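List home | Threads | Previous message | Next message | Reply | Log in

Subject: Re: Upper room, where to put the second chair and all the bottles
List: Torkska shared workspace, members list

Dear all,

Thank you for the answers to my first message. I read all of them, and I try to reply to the longest one here, because it has the most practical questions. Please forgive me if I repeat some things which the older members know already.

> I was upstairs in the morning and I do not see the problem you
> write about. Two people can sit at the white desk face to face, we
> did it all spring. The chairs are fine. What I do not like is the
> drinks table at the back. Every week there is more on it and less
> taken away. Can we not simply move it down to the kitchen?
>
> Also, is the Jademow shelf still coming? It was promised before
> the summer and I have two boxes of paper waiting for it.

First, the desk. I agree that two people can work there face to face. My difficulty is a smaller one. When the person on the near side pushes back the chair, the wheels go quickly on the wood floor, and the chair travels more than one expects. I would like to turn the desk by a quarter, so that both chairs move along the length of the room and not toward the stairs. I have measured with a tape and the desk can be turned without moving anything else. If somebody has a strong opinion against this, please write it before the end of July.

I was also asked if we should buy a mat for under the chairs. I looked at one from Steveteo, which costs 185 with delivery. In my opinion this is too much for a mat. Felt rings for the wheels may be enough, but I have never used them, so I would be glad to hear from a person who did.

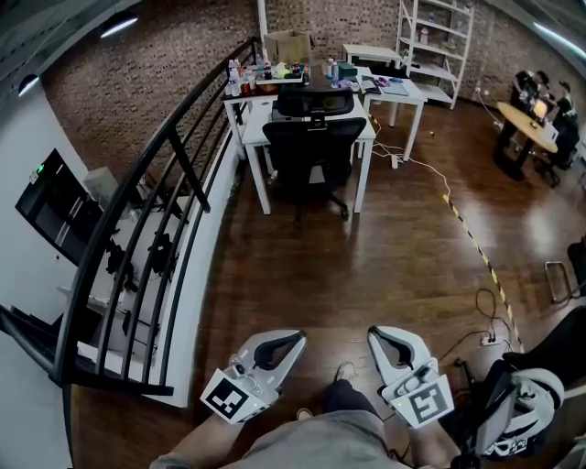
Members' Bulletin, Issue 2

The drinks table is the more complicated question. It stands at the back on the left, next to the railing, and it has a dark top which is now crowded with bottles and containers. Some are clear plastic water bottles, and others are colored drink bottles. I do not want to throw away anything which belongs to a member. On the other hand, a table beside the stairs is not a good place for things which can fall and roll, and I would feel better if the side close to the railing was kept free.

To carry the whole table to the kitchen is possible, but the kitchen has only one free wall, and there we planned the Jademow shelf. So my proposal is the following. The table stays upstairs. Each member takes home his or her own bottles, or writes a name on them. What has no name at the end of the month goes down to the kitchen for everyone, if it is closed, and to the recycling, if it was opened.

About the cardboard box: it has its flaps open, and I believe it can be folded and taken away when the contents have found a place. Please do not use it for waste paper in the meantime. The small teal-blue box I would also like to give back to its owner. If it is yours, please take it or send me a short message and I will put it in your locker.

The shelf is still coming. Tanabe, who make the delivery for Jademow, wrote to me that it will arrive in 2 packages and that they carry it only to the street door. We must bring it up ourselves, and for this the stairs must be free of bags and umbrellas. The paper boxes can wait under my own desk on the ground floor until then, there is enough space.

One more point which nobody has asked but I want to mention it. The large screen on the left wall catches the light quite strongly. For a text with small letters this is tiring for the eyes. I tried it at nine in the morning with half of the lights switched off and I could read much better. Perhaps the people who have their meeting there can try the same and tell us their result.

I will go upstairs at 4 p.m. tomorrow to turn the desk, if there is no objection to doing it as a test. It is light enough for two persons. Afterward we can leave it so for one or two weeks and turn it back if the majority does not like it.

With kind regards and thanks for your patience,

the member responsible for the upper room
Torkska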